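Gladys Escobar would like it known that the Arbridge robotics club did once have a proper workshop. It had a lathe. It also had a leak, and by May the club had moved out and members were doing their coursework wherever there was a table.

"People hear robotics and they think of sparks," she says, pouring tea at 40 degrees of tilt and missing the cup. "Mostly we tidy up. Very slowly, over and over." 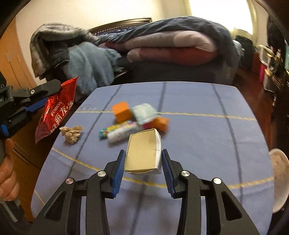
The project is called Gumia, after a village Gladys once got lost in, and its aim is to teach a machine to clear a table by showing it how people do it. Members work with hand-held grippers, one for each hand, and every pick-up becomes a lesson. I had hoped for something grander than a red Orion snack bag pinched between blue pads, with a little open box next in line and a ball of crumpled brown paper off to the side. Gladys was unmoved. "The paper is the hard one. It's never the same shape twice. Give me a foam cube any day."

The target is 100 good runs for each member. Helge Blomqvist has done 56 and speaks of them as other men speak of marathons. "You start noticing your own hands," he told me. "I dropped a fork at dinner and wanted to do it again properly."
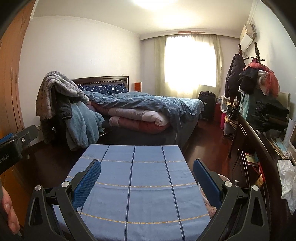
Coursework at home: both jaws open over the checked cloth.

Does the robot learn anything? Helge looked at Gladys, who looked at the teapot. "It put a cube in a bowl on Saturday," she said. "Then it took it out again. We hadn't asked for either."

The club meets next at Nazma Siriwardena's, who has been told to clear the table. She has asked whether that counts towards her hundred.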